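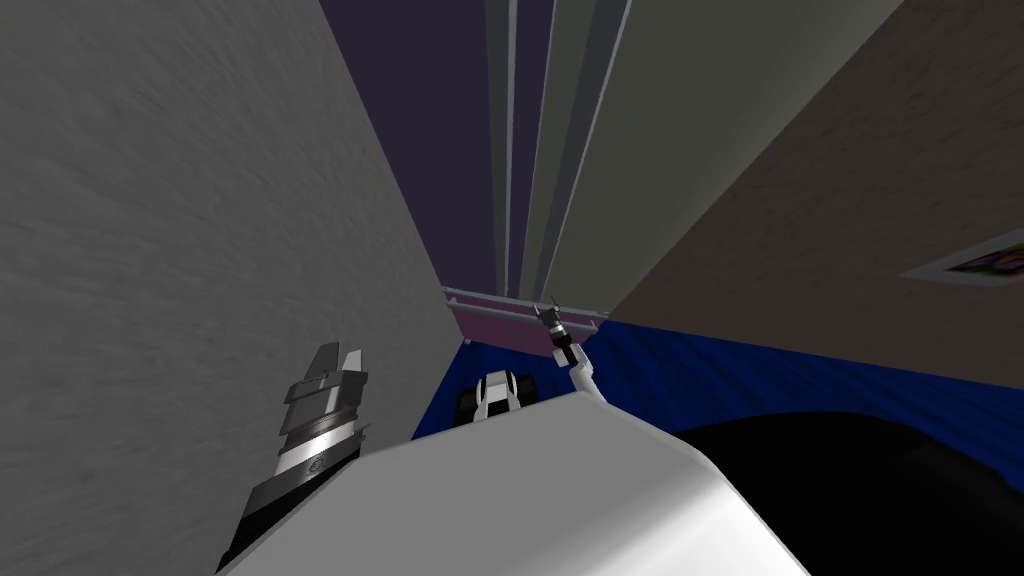 Skorkholm bedroom set: keep or drop the bad demos?

Forum: Simulation and teleop > Collecting demos

oddur_e
22/12/2020
We are recording two-arm demos in Grelon for the Skorkholm rooms. The task is opening the tall cabinet in the corner with the right arm. So far I have 162 recordings and the goal is 1,000 before we train anything in Swai.

My problem is the start of each recording. The operator spends a long time getting the right gripper to the cabinet, with the left one parked off to the side. In 30 of the recordings the right hand goes to the wrong height first, backs off and tries again. Do I throw those out, trim them, or leave them alone?

bijan_ansari
Throw them out. If you train on people missing, you get a policy that misses. I made this mistake on a drawer task last year and lost most of December to it. Redo the 30 and move on.

duangjai
I disagree with Bijan. A miss followed by a good recovery is the most useful thing in the set. The trained arm is going to end up in the wrong spot sooner or later, and if every demo goes straight to the target it has never seen a way back. I would drop only the ones where the operator gives up.

What do your wrist views look like? We found that in a lot of our clips the wrist camera had no target in it at all, only wall or floor.

oddur_e
Same for us. Plenty of wrist frames are like this one, fingers open and nothing but gray behind them. 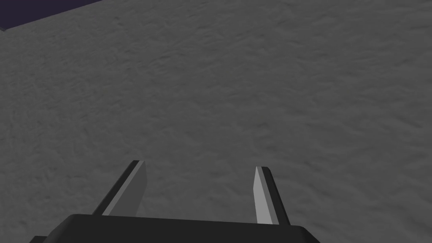
I had been planning to cut every stretch like that with a script, using the change in gripper position as the test. If the hand moves less than a set amount, the frames go. It works fine on paper but it also eats the pauses right before contact, and I don't want to lose those.

bijan_ansari
Then don't use position alone. Use both arms plus the base. If all three are still for a while, cut. If any of them is moving, keep.

ademirf
Are you recording depth too, or color only? Flat gray with a bit of texture is hard to place from color. I'd check that before cutting anything.

oddur_e
Color only on the wrists. Depth on the head, but I haven't looked at it much. Bijan, the base rarely moves once they are in the corner, so in practice that is a two-arm test. I can try it tonight.

duangjai
Can you post a head view from near the cabinet? Hard to judge the reach from words.

oddur_e

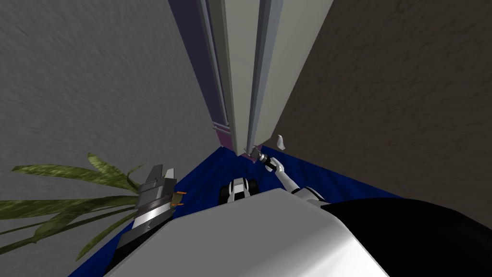 Head camera, right gripper low on the groove between the front panels

Left arm stays out of it in all of these. The corner is tight, with walls on both sides and a plant on the left.

ademirf
Two things. Your operators should not all grab that low. Ask for a spread of heights or the policy will learn one spot. And what is the small white piece near the fingers, by the brown wall?

oddur_e
Not sure. I'll step through that recording and look at the object list. Good point on the heights — 82 of the recordings come from one person and she grabs low every time.

bijan_ansari
That worries me more than the misses do. I still say drop the 30, but get a second operator first.

duangjai
Tag them instead of deleting them. Train once with, once without, and compare. Storage is cheap.

oddur_e
OK. Tagging for now, nothing deleted. Asger at Firnavport has offered to sit in as second operator, so the next batch will be mostly his. I'll post the two training runs in this thread when I have them.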